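Lolluma House kitchen meeting – minutes, July

Present: Margit Engebretsen, Ylva Hellström, Stellan Eide, Tâm Khổng, and me, Bendik Myklebust, taking notes again (I did volunteer, I know). We started at 7:10 pm in the upstairs lounge and had cinnamon buns, thank you Margit!

1. Last month's minutes

Read and approved. Ylva asked me to fix one thing: she offered to lend her big stockpot for the summer supper, she didn't donate it. Fixed.

2. Fridge shelves

We went back and forth on this for a good while. The second floor has been using the bottom shelf of the left fridge for as long as I've lived here, and the new people on four were told it was theirs. Stellan thinks whoever told them was probably him. We agreed that floor four gets the bottom shelf and floor two moves up one, and Stellan will redo the labels with the good tape from Mandlow. Anything without a name on it goes in the compost at the end of the month. Tâm wanted a grace period for cheese and we voted on it, and cheese gets one extra week.

3. Money

The kitchen jar has 267 in it after the new kettle. Margit would like us to get to 1,000 before winter so we can replace the dish rack and get the oven door looked at by Åberg. I said that felt like a lot of jar. We left it that everybody puts in the usual amount and we look at it again after the summer supper, which might bring in a bit if people are generous with the dessert table.

4. Noise after ten

Short one. Please don't run the blender after 10 pm. Ylva lives right behind that wall and she has been very nice about it.

5. The microwave

The cream one is staying on the white countertop where it is now. Stellan still wants it up on a shelf to free the counter, but Margit can't reach that high and neither can I with a full bowl of soup, so the rest of us outvoted him – sorry, Stellan.

The main complaint was the buttons. They're labeled in Chinese, and a few people have been pressing things until something happens. Tâm reads them fine and has offered to write up a little card in English to tape on the wall next to it. Please don't put stickers on the buttons themselves! For now, look for the 10, 1 and 5 under the display, those are the quick times, and ask Tâm about the rest.

Also, cover your food. Ylva brought a lid from Starkunell that anybody can use, just rinse it after. We'll wipe the door and the window as part of the regular Sunday-style big clean, whatever day that ends up being.
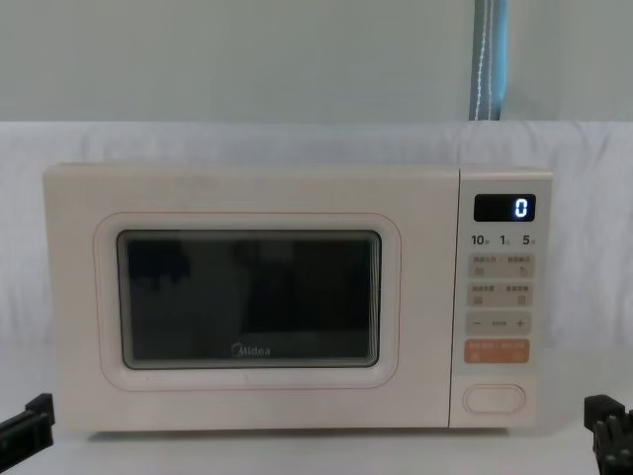
6. Summer supper

Ylva is doing the fish soup, Margit the potatoes, and I'm on bread and candles. Stellan is bringing the long table up from the basement and would love a hand with it. Sign-up sheet is on the fridge.

7. Anything else

Tâm has lost a blue oven mitt. We finished at 8:25 and ate the last two buns.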